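Carhuamaca Small Wood Table

Sold by Drorent. Ships flat, legs packed separately.

The Carhuamaca is a small one-person table for drawing, homework and paperwork. It has a light wood top with a faint grain and a smooth surface that you can write on without a pad underneath.

Eraser work on a marked sheet and, in the second picture, a hand reaching down beside a desk next to a price poster:

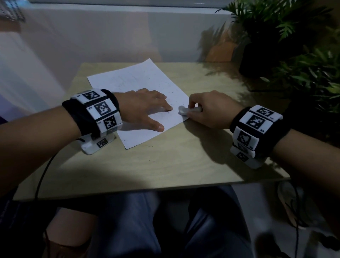
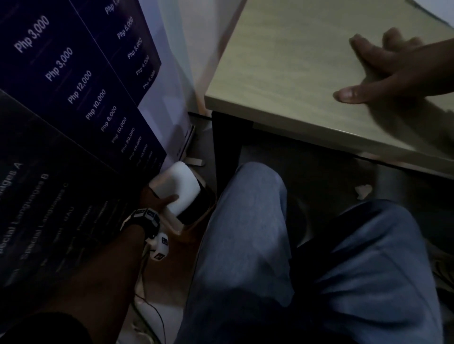
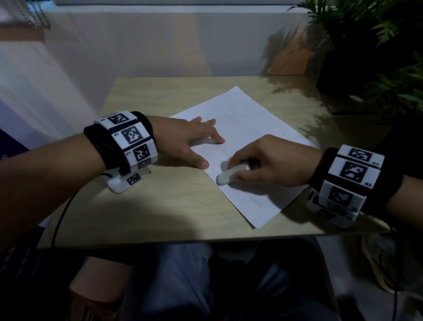
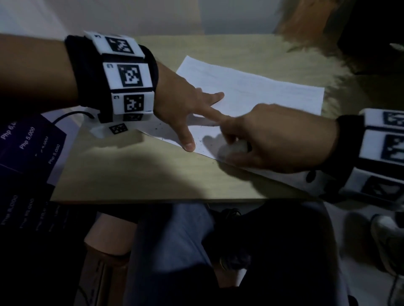
Nelly Ñahui wrote to ask whether the top dents when you press hard on a single sheet, as her old pine table did. It can, if you use a ballpoint and lean on it. Pencil on one sheet of ordinary paper has left no marks on our shop table. For ballpoint we suggest a few sheets underneath, or the Flerkico desk pad, sold separately.

Size and fit

The top is deep enough for a sheet of drawing paper turned at an angle, with room left for both forearms if you sit close. It is not a full desk. If you need space for a monitor and a keyboard together, look at the Fusbridge, which has the same finish and a deeper top.

Most adults can sit at it on a standard dining chair. Chairs with arms may not slide all the way under, so measure the height of the arms before you order.

Finish

Matte clear coat on the top and edges. The grain varies from one table to the next, and we don't match pairs. If you are buying two to put side by side, expect a small difference in color. Tables from the August batch onward have a slightly more matte coat than the earlier ones.

Cleaning

Brush off eraser crumbs with a dry cloth or a soft brush before you wipe with anything damp. Crumbs that get wet smear and leave gray streaks, and those take more work to get off than the crumbs would have. A vinyl eraser makes longer crumbs that are easy to sweep up. The softer art gum kind breaks down into fine bits that settle into the grain.

Pencil on the wood itself comes off with a clean white eraser and light pressure. Do not use scouring powder or a melamine sponge on the top — both will dull the coat in patches. Marker and ink should be wiped right away. We can't promise they will come out.

Assembly

You need a Phillips screwdriver. The hex key is in the box. Put the top face down on a blanket, start all the bolts by hand, then tighten. Allow up to 30 minutes. Tighten the bolts again after 7 days of use, when the wood has settled. If the table still rocks after that, loosen the bolts on the short side, stand the table on a level floor, press down on the top and tighten again.

In the box

Table top
Legs, with felt feet fitted
Bolt pack and hex key
2 spare felt feet
Instruction sheet

Warranty and returns

The frame and top are covered for 2 years against splitting and loose joints. The coat is not covered for scratches, heat rings or ink. Returns are accepted on unassembled tables in the original carton. Keep the corner pads — a table sent back without them usually arrives damaged.

Questions about stock or spare bolts go to Rowena Panganiban at the Drorent parts counter. Please have the number from the sticker under the top ready when you write.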